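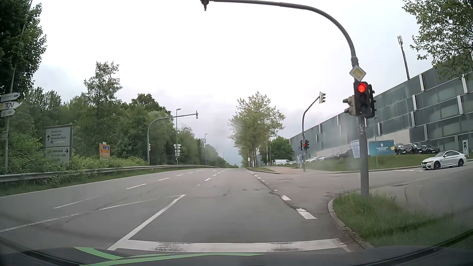
Moving my mum's piano from Monham to Prusley took most of February, nearly all of it on the phone. The move itself was over by lunch.

I rang three firms. One wouldn't do stairs. Another quoted £1,324, and I asked them to repeat it. Vodwood came out at a good deal less, with 14 days' notice, and that included two people and a proper trolley.

It's an upright and not worth much. Mum learned on it and so did I, badly. The middle pedal has never done anything. 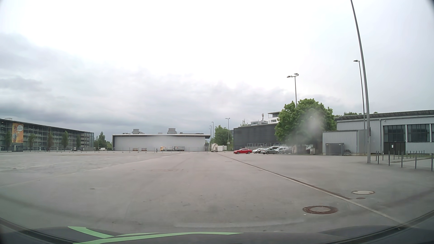
Page last changed: February, 9.14 pm

Measure the doorways before you ring anyone. Ours was 84 cm at the front and less in the hall, and I had to call back twice with numbers I should have had ready. Take the doors off if it's close.

It now stands on an inside wall, away from the radiator. The tuner won't touch it for a few weeks, as it needs to settle in the new room. The bottom two octaves sound awful, but they did before.

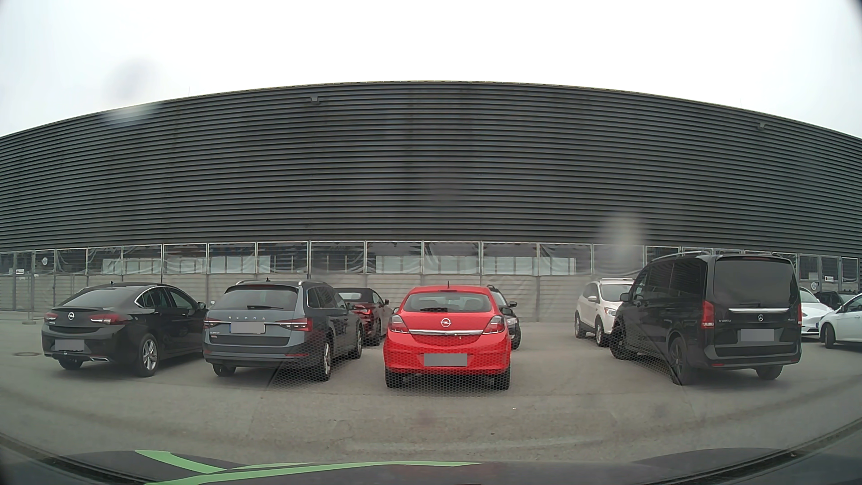
Overcast, with the big grey building behind the car park.

I still need a stool. The old one went to the tip years ago and I'm using a kitchen chair with a cushion on it.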